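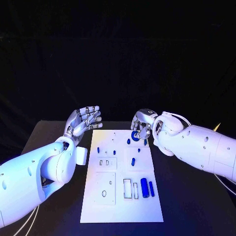

Diarmuid Madigan reckons thick black curtains will keep a room warmer than pale ones, and that I'd be daft not to get them up before November. I've heard the same from two shops now and I'd like a second opinion before I part with any money.

The room is a front bedroom in a terraced house in Wemdale, bay window, double glazed but the old sort with the rubber going hard. There's a radiator directly under the bay. At the moment I've got unlined cotton curtains that came with the house. It gets properly cold in there by 10 at night even when the heating has been on all evening.

The shop in Gilmartin quoted me for what they call thermal blackout curtains, full length, and the woman told me they would cut my heat loss by 25 per cent. When I asked 25 per cent of what, she went to fetch a leaflet and the leaflet didn't say either. The brand is Gastell. The other place has something very similar under the Pakholm name at a good bit less, and the young lad there said black was best "because it absorbs". Absorbs what, at night, with the curtains shut?

So, do thermal curtains do anything that an ordinary lined pair wouldn't, and does the colour matter? I'm not against spending the money. I just don't like being told a percentage with nothing behind it.

Posted by Tadhg Egan
Filed under: Windows, curtains and blinds
2 answers

Panagiotis Yordanov

You were right to ask what it was 25 per cent of. If it means anything at all it means heat lost through the glass of that window while the curtains are closed, compared with a bare window. You don't have a bare window, you've got cotton curtains, and the heat also goes out through the walls, the ceiling and whatever gap there is round the frame. So even if the figure came from a fair test (I'd want to see it) your bill is not going down by a quarter.

Colour first, because that's easy. After dark it makes next to no difference which colour the fabric is on the room side. A black curtain with the sun on it will get warmer than a white one, true enough, but if the sun is out you'd do better to open the curtains and let it in. Pick the colour you can live with. Black shows every bit of lint and dust, which I say as someone who had black ones for years and spent a lot of that time with a clothes brush.

Now the thermal part. Most of what is sold as thermal is ordinary face fabric with a coated lining. The coating stops air passing through the cloth, and that does help a bit. What helps more is stopping air from going round the cloth. A curtain that hangs clear of the wall at the top and stops short of the sill works like a chimney in reverse: warm air goes in at the top, cools against the glass and drops out at the bottom on to your feet. You can spend a fortune on fabric and still have that.

With the radiator under the bay, full length is the wrong choice for you. Full-length curtains will hang in front of the radiator and send its heat up behind them, straight at the glass. You want them to finish just at the sill, resting on it if you can manage that. I'm surprised the shop didn't ask where the radiator was. Or perhaps I'm not, as full length costs more.

What I would do, in this order:

Feel round the window frame with the back of your hand on a windy night. If the rubber has gone hard, replace it. You buy it by the metre and it pushes into the groove, but take a short piece of the old one along to match the shape.

Buy a separate lining and hook it on to the cotton curtains you have. It uses the same hooks and the same track.

Close off the top. A pelmet is best. A strip of board laid flat on top of the track brackets does the same job and doesn't show from below.

Then live with it for a month before buying anything. If the room is still cold at 10 I'd be looking at the radiator, which may want bleeding or may just be too small for the room.

One caution. Curtains that seal well make the glass colder, and you will get more condensation on it. Open them fully each morning and wipe the sill, or you'll have black mould on the lining by spring.

Tadhg Egan replied: Thanks, I hadn't thought about the radiator at all. The window rubber on the left side is like toffee that's been left out. Will try the lining first. Still not convinced about the board on top but I've got an offcut in the shed so it costs me nothing.

Ciarán Rafferty

Disagree with the above, we got the Gastell ones and they are brilliant, room is much warmer. Paid extra for the made to measure and they look lovely. Don't bother with cheap linings. Ours are dark grey not black so can't say about the colour.

Terence Mapplebeck replied: Did you change anything else at the same time?

Ciarán Rafferty replied: New boiler, but that was the month before.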